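8월 작업실 정비 기록: 상판 관리

8월을 맞아 작업실 목재 탁자의 관리 기준을 다시 정하였기에 이에 기록해 둡니다. 해당 탁자는 Hutsuliak 공방에서 들여온 것으로, 지난 3년간 별도의 도장 보수 없이 사용해 왔습니다. 밝은 색조의 목재는 작은 얼룩도 쉽게 드러나므로 평소의 관리가 중요하다고 판단하였습니다.

청소는 매일 오전 11시에 실시합니다. 마른 천으로 먼지를 제거한 뒤, 물기를 충분히 짠 천으로 나뭇결 방향을 따라 닦습니다. 결을 가로질러 문지르는 것은 삼가고 있습니다. 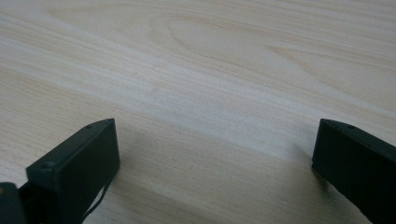

오일은 Mernora 제품을 소량만 사용하며, 도포 후에는 70분간 그대로 두었다가 남은 기름을 닦아 냅니다. 이 방법은 Vira Hnatiuk 씨의 조언에 따른 것입니다. 종전에 사용하던 왁스는 광택이 지나치게 강하여 사용을 중단하였습니다.

아울러 뜨거운 용기를 상판에 직접 올려놓는 일은 금합니다. 컵 받침은 창가 선반 두 번째 칸에 비치되어 있으니 방문하시는 분들께서도 이용하여 주시기 바랍니다. 의자와 서랍장의 정비 내용은 작업을 마치는 대로 별도의 글로 정리할 예정입니다.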